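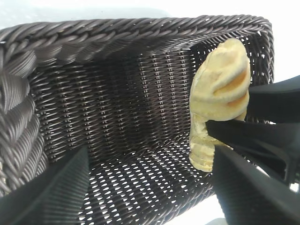 How often do the gripper fingers on the basket cell need to be taken off and cleaned?

Every 100 cycles for a wipe in place, and every 2,000 cycles for full removal, inspection and refitting. The counter on the cell controller shows both intervals.

The Amlow basket cell at the Ernach laboratory returned to regular operation in April after a full service of its gripper, wrist camera and calibration. The cell places bread items into a woven basket and takes them out again, and it had logged 2,922 cycles when the work began. The second finger inspection was therefore well overdue. Staff who book time on the cell are asked to read the following notes before their next session.

The fingers were removed and cleaned with a damp, lint-free cloth. Solvent should not be used on them, as it dulls the contact surface and leaves a residue that transfers to whatever is handled next. Crumbs had collected at the base of the left finger and were keeping it from closing fully. Both fingers were refitted with new screws, and the zero position was set again with the fingers closed on the gauge block. The gauge block is now kept in the top drawer of the Clulla cabinet — please return it there. 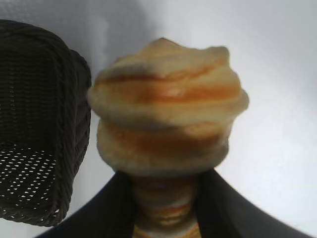
Photo: Ernach Laboratory, Amlow cell wrist camera

Grip force is now stored separately for each item. A folded flatbread and a spiral roll do not tolerate the same setting, and the single value used until this spring was a compromise that suited neither. The roll is to be taken by its narrow lower section, with the wider part standing clear of the fingers. Operators adding a new item should begin at the lowest force and raise it one step at a time. The final value is to be entered in the item table, together with the operator's initials and the date.

The wrist camera was recalibrated against the printed target. Exposure remains locked. A dark weave on a light surface is a difficult subject for automatic exposure, and sessions recorded with it switched on had to be set aside. Some highlights in the background will be lost under the present setting, and this is accepted as long as the strands of the basket can be told apart.

The basket itself is also part of the setup. Its position should be checked at the start of every session by moving the open gripper to the stored approach point and confirming that the fingertips are clear of the weave. If a tip touches, the session should be stopped and the basket moved by hand. The approach point itself must not be edited.

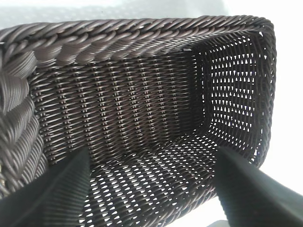
Amini wrote to ask whether the approach check could be skipped when the same operator runs two sessions in a row, given that the basket has not been moved in between. The check is still required. Contact with the rim during a run can shift the basket by a small amount, and the shift carries over into the next session.

The updated service sheet, numbered 676, replaces all earlier versions. Printed copies of the old sheet should be removed from the cell and recycled. Faults are to be entered in the cell log before the controller is restarted, as a restart clears the error display.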